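Reading hands in Votwood: a conversation with Armelle Hervieu

Armelle Hervieu has read palms in Votwood for most of her working life. She sees people in the room above the Wuta bookshop on Butt Street, by appointment, in the afternoons. She charges $80 for an hour and a half and does not do parties.

I went to see her in August because my neighbour had been and would not stop talking about it. I have no strong belief either way. I told Hervieu that at the start and she said it was the usual position.

"Most of the people who come up those stairs were sent by a sister or somebody at work," she said. "They sit on their hands for the first while. I mean they really do put them under their legs."

She learned from her grandmother, who read hands in the kitchen for the women of the parish and took eggs or mending as payment. Hervieu was nine when she was first allowed to hold the lamp.

"I wasn't taught. I held the lamp and I kept quiet, and if I moved it she would tap the table. After a couple of winters I knew what she was going to say before she said it. Then she started asking me to go first."

Her grandmother looked at the backs of the hands before she turned them over, and Hervieu still does. She looks at the nails, the knuckles and how the fingers sit when the person is not thinking about them. Only then does she ask for the palm. She reads both hands, the left for what a person was given and the right for what they have done with it. For someone left-handed she swaps them, although her grandmother did not.

"We argued about that. She said God didn't care which hand you wrote with. I said it wasn't God who was holding the pencil."
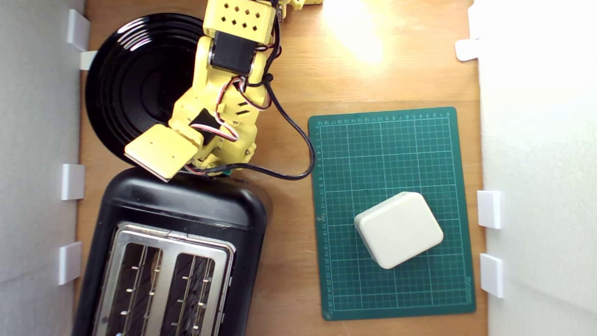 Toaster and black plate on the tabletop.

I asked what she can tell from a hand that she could not tell from a face or a coat.

"Some of it is the same thing," she said. "I'm not going to pretend I don't see the coat. But people arrange their face. They've had years of practice at it. They don't arrange their hands, or not as well."

She described the main lines for me. The heart line runs across the top of the palm, the head line below it, and the life line curves around the base of the thumb. The fate line goes up the middle, and plenty of people do not have one, or have one that starts halfway. She says this is the line that worries clients the most, after the life line.

"They've read somewhere that no fate line means no future. My own is very faint. My grandmother had none at all and she lived to bury two husbands and run a dairy herd."

The short life line is the other common fear. Hervieu does not read it for length of life and says none of the readers she respects do. For her it shows how much a person has in reserve and where they have had to start over. A break in the line might be a move, an illness or a divorce. She will usually ask which, and she does not think asking is cheating.

"A doctor asks where it hurts. I don't know why I should have to guess."

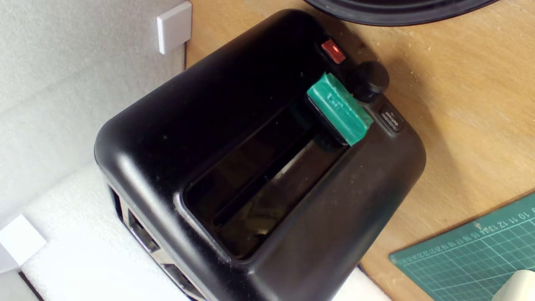 The prints

Along one wall of the room is a filing cabinet with 377 sets of handprints in it. Hervieu began taking them when she moved into the room above the shop. She rolls the hand with water-based ink, presses it on heavy paper over a folded tea towel so that the hollow of the palm will show, and writes the first name and the month on the back. Anyone can refuse, and anyone can ask for theirs back.

The part that interests her is the people who return. She has a number of clients whose hands she has printed more than once over the years, and she laid out three sheets for me from one man, Évan Joly, who had agreed to have them shown.

On the first the head line ends in a small fork. On the second, made after he had left his job at the mill, one branch of the fork is longer. By the third there is a fine line running from it down toward the wrist. I could see the difference once she had put her pencil on it. I am not sure I would have found it alone, and I said so.

"You might not," she said. "It took me a long time to find things. But you can see it's there. Lines do change. Anybody who works with their hands will tell you that, never mind what you think it means."

I spoke to Joly by phone later in the week. He is a cabinetmaker now and goes to Hervieu every second winter.

"I don't know if it's the lines," he said. "She told me I was bored and that I was being stubborn about it. My wife had said the same. I suppose I paid for a second opinion."

The sceptic downstairs

The Wuta bookshop belongs to Rafail Kokkinos, who rents Hervieu the room and thinks palmistry is nonsense. He was happy to be quoted on it.

"It's cold reading. She is a very observant woman who is kind to people, and she could do exactly the same job with a cup of coffee grounds or a bag of buttons," he said. "I tell her so every month when she brings the rent."

He does stock books on the subject, on a low shelf next to the almanacs. He says they sell better than poetry.

Hervieu has heard the argument about buttons many times. She did not seem bothered by it.

"Rafail could be right. I've thought about it more than he has. But I've tried looking at a person without the hand, and I don't see as much. So I'll keep the hand."

I asked whether she had ever let Kokkinos have a reading. She said that he had put his palm flat on the shop counter one evening to prove a point, that she had told him one thing about it, and that he had taken his hand away. Neither of them would tell me what the one thing was.

What she won't do

There are things Hervieu refuses. She will not read for anyone under eighteen unless a parent is in the room, and then only the shape of the hand. She will not say when someone is going to die, or whether a pregnancy will go well. She will not see the same person more than twice in a year.

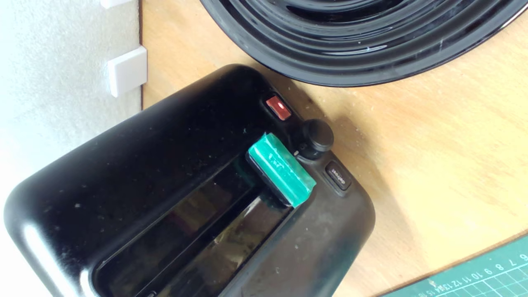
The last rule came from a bad experience early on, when a client started coming every week and would not sign a lease or book a dentist without asking first. Hervieu took the money for longer than she likes to admit.

"I told myself she was lonely and it was doing her good. It wasn't doing her any good. She'd stopped deciding anything. In the end I gave her back what I could and sent her to a counsellor, and she was furious with me."

She is also wary of readers who find a curse and then offer to lift it. There was one at the Grilell fair a few summers ago, a man with a velvet tent, and two of his customers ended up in her room afterward, frightened and a good deal poorer.

"If somebody tells you there's something dark on you and it will cost extra, get up and go home. There's no line for that. I have looked at a lot of hands and I've never seen a curse in one."

She has one student, Quentin Carré, a retired bus driver who comes in the mornings to go through the prints. They cover the name on a sheet and he writes down what he thinks, and then she tells him what she knows about the person. He is good on thumbs, she says, and too quick on everything else.

"He wants to get to the end of the sentence. I make him sit and look for as long as it takes to drink a tea. Then he can talk."

Before I left she read my hands. She kept it short, as we had run over and someone was already on the stairs. She said I had a long head line and a habit of starting things in the wrong order, and she asked when I had hurt my left wrist. I told her I hadn't. I remembered on the drive home that I had broken it in grade three, falling off the back of a hay wagon, and I phoned her that evening to say so.

"Well, write it down, then," she said. "But write down that you said no first."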